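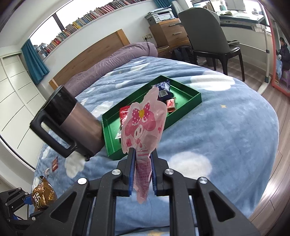

Section 4: Setting up your first shared list

Now the fun part! By this point you have Cultus installed and your account confirmed, so you can start building a list that the whole household can see and change. Most people get theirs going in one sitting, and it only gets better once the others join in.

Before you start
Have your phone charged and connected to Wi-Fi. The first sync pulls down the full item catalog (93 MB), and on a limited data plan that hurts a bit.

4.1 Create the list

1. Open Cultus and tap the plus sign at the bottom of the Home tab.
2. Choose New shared list.
3. Type a name. Short names look best on the lock screen: "Pantry," "Road trip," "Movie night," whatever you like.
4. Pick a color. You can change it later under List settings.
5. Tap Save.

Note: List names can be up to 50 characters, and yes, emoji count.

4.2 Add your items

1. Tap the new list to open it.
2. Start typing in the Add box. Suggestions pop up after the second letter, and they get smarter the more you use them (ours now guesses "pretzels" from "pr" every time, which we love).
3. Tap a suggestion, or press Enter to keep your own wording.
4. To set a quantity, press and hold the item, then slide the counter.

You can also scan a barcode. Tap the small bracket icon, hold the package flat and wait for the buzz. Crinkly bags can take a couple of tries, so smooth the code out with your thumb first.

Caution: Cultus does not check ingredients or allergens. Always read the label on the package itself.

4.3 Invite other people

1. Tap Share in the top corner.
2. Enter an email address or show the join code.
3. Choose Can edit or Can view. Kids' accounts start as Can view.
4. Tap Send.

A list can hold up to 18 members. Invitations expire after two days, so if Grandpa misses his, open Share again and tap Resend.

4.4 Turn on low-stock reminders

This one is our favorite! Once it's on, Cultus watches how often you check something off and nudges you before you run out.

1. Open List settings and tap Reminders.
2. Switch on Low stock.
3. Choose a time of day. Early evening works well for people who shop after work.
4. Tap Done.

Note: Reminders need at least three check-offs of the same item before they begin.

If the list won't sync
Pull down on the list to refresh. If error 955 shows up, sign out, close the app completely and sign in again. Any items you added offline are kept on the phone and will upload once you're back in.

Continue to Section 5: Store aisles and sorting.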